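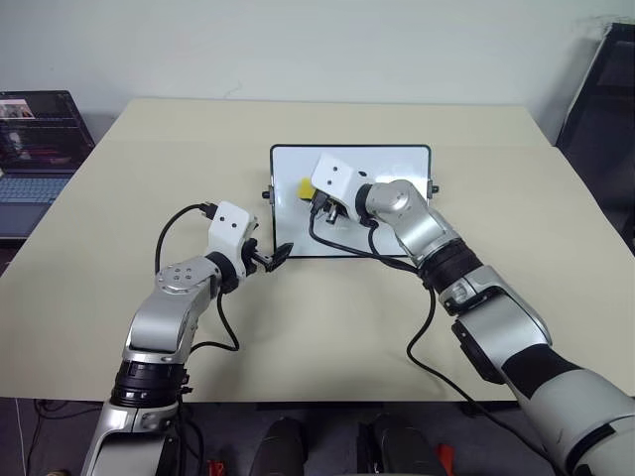

Gonçalo Morais wrote in to say that his board wiped clean for the first year and now keeps a gray shadow of everything he puts on it, and asked whether the surface is worn out or only dirty. Most of the mail we get is some version of that, so the answers are collected on this page.

Home Boards Markers Care FAQ Contact

Dry-Erase Board Care: Frequently Asked Questions

Cleaning

What causes ghosting?
Dry-erase ink is pigment in a fast-drying solvent with a release agent mixed in. The release agent keeps the pigment from bonding to the board. If the coating is scratched, or if a film of old residue has built up, pigment settles into the rough spots and a dry eraser slides over it.

How do I tell residue from wear?
Clean one corner with isopropyl alcohol on a lint-free cloth and let it dry. Write on it, wait a minute, and erase. If the corner comes clean, the rest of the board has residue. If the shadow returns, the coating is worn and no cleaner will fix it.

How often should I wash the board?
Weekly for a board in daily use. Water with a drop of dish soap is enough. Rinse and dry afterward - soap left on the surface makes marker lines bead and skip. 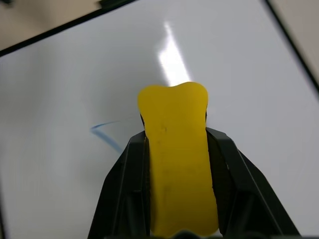

Can I use a melamine sponge?
Only as a last resort. Melamine foam is a fine abrasive and dulls the gloss a little each time. On a porcelain board the effect is small. On a painted or melamine-faced board it shows quickly.

How do I remove permanent marker?
Trace over the line with a dry-erase marker, wait five seconds, and wipe. The fresh solvent lifts the old ink. Repeat as needed, then finish with alcohol.

Small tabletop boards

Do small boards need different care?
The surface is the same, but small boards get handled more. Skin oil at the edges stops ink from laying down evenly. Wipe the margins as well as the middle.

How should they be stored?
Upright, or flat with a sheet of paper between them. Keep them away from radiators and direct sun. Ink that has been baked on is much harder to remove.
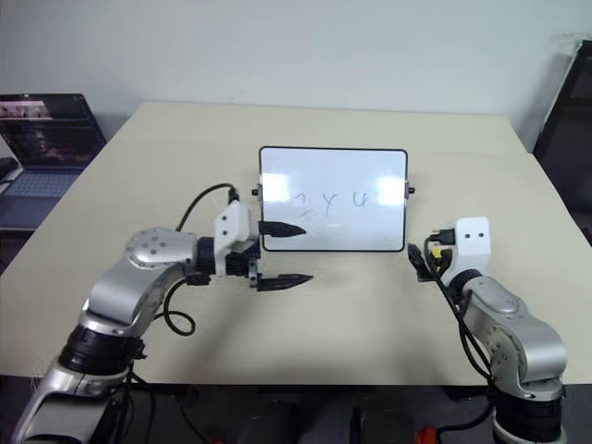 Replacement and parts

Which surfaces do you resell?
Skileser porcelain (part 2283) and Clisby painted steel (part 388). Both ship in 11 days.

Can an old board be resurfaced?
A flat board can be covered with adhesive film. Degrease it first and apply the film from one short side with a squeegee. Film does not hide dents.

Comments (3)

Raquel Vilela
The corner test worked. Mine was residue. Took two passes with alcohol.

Iason Kourkoulas
Does the film take wet-erase markers too? Ours are left over from October.

Leonor Coelho
@Iason it does, but use a damp cloth and test a strip first. Red stains more than black.

Birkby Board Supply - Contact us - © Birkby - Page revised 8th December - Back to top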